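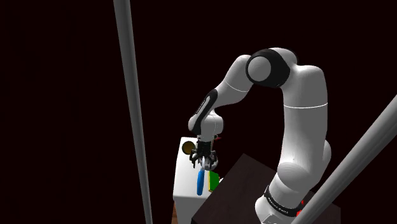 *The simulated table setup, with the arm over the blue-handled tool and the green block beside it.*

Leonor Coelho has a habit of calling a grasp "a guess with consequences." She writes planning software at Moynihan, a small robotics shop in Brovside, and she'd been up since five when we talked, because a batch of simulated runs had finished early and she couldn't leave the results alone.

"I told myself I'd look at one plot," she says. "Then it was breakfast time and I had 11 tabs open."

The software is called Jokora. It sits between the part that decides what a robot should pick up and the part that moves the motors, and its job is to propose ways of getting the fingers onto an object, throw out the bad ones and hand over a path for the best of what's left. For one object it may try 4,000 candidates before it commits. Most of those die quickly. The hand would go through the table, or the elbow would have to be somewhere an elbow can't go.

"The first version was so polite," Coelho says. "It checked every candidate all the way through, full path, full collision check, before it looked at the next one. Beautiful code! Slow as anything. Now we do the cheap checks first and only plan a whole path for the few that survive."

What she likes about working on tabletop jobs is how much the neighbors matter. A handle on a bare surface is easy. Put a block alongside it and the planner has to think about where the second finger is going to fit, and how wide the hand is when it's open. Jokora's older scoring looked at the object by itself, and she spent most of March taking that apart.

"You'd get this lovely grasp, a really high score, and the outside of the finger was plowing into the thing next door," she says. "The score had no idea there was a thing next door. So now the clearance goes into the score from the start, for the whole hand - links, knuckles, all of it."

She draws this for me on the back of a parking receipt, with arrows. The arrows are for approach direction, she explains, and then she adds so many that the receipt is mostly arrows.

The view she works from most often is the close one, looking along the fingers. 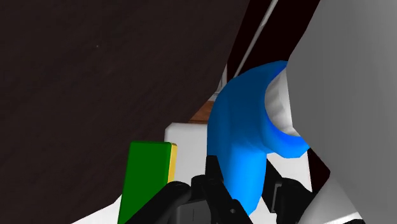

*Looking past the gripper fingers at the curved blue object, with the green and yellow block to the left.*

"I could stare at this view all day," Coelho says. "From across the table everything looks fine. Get in close and you find out where the pads are compared to where you thought they were."

Curved shapes are her current obsession. Jokora picks contact points from a simplified mesh, and if the mesh is too coarse, a smooth bend turns into a row of flat facets. The planner then gets very attached to one facet. Her fix was to sample the contact several times with small nudges and keep the grasps whose scores hold up under all of them. It cost her 2 weeks and a lot of deleted code.

I ask whether simulation is enough to trust any of it. She laughs.

"For the geometry, I trust it a lot. For friction, I trust it like a weather app." Her colleagues at the Jeststead office handle the hardware tests, and she sends them a ranked list with the reasons attached, so that when a grasp fails they can say which assumption went bad. Before that, the reports mostly said "dropped it."

The logging is what she wants to show off most, as it happens. Every rejected candidate now carries a one-line note on why it was rejected, and there's a viewer that sorts them by reason. She opens it on her laptop, turns the screen toward me and starts scrolling.

"Look, look - this whole group is wrist limits. I would never have found that by watching the arm move. I'd been blaming the collision checker for a month." She has since written the collision checker an apology in the commit message.

Next up is regrasping, where the arm sets a thing down and picks it up again at a better angle. There are 4 open tickets for it, all hers, and she already had one of them half written when I packed up my recorder.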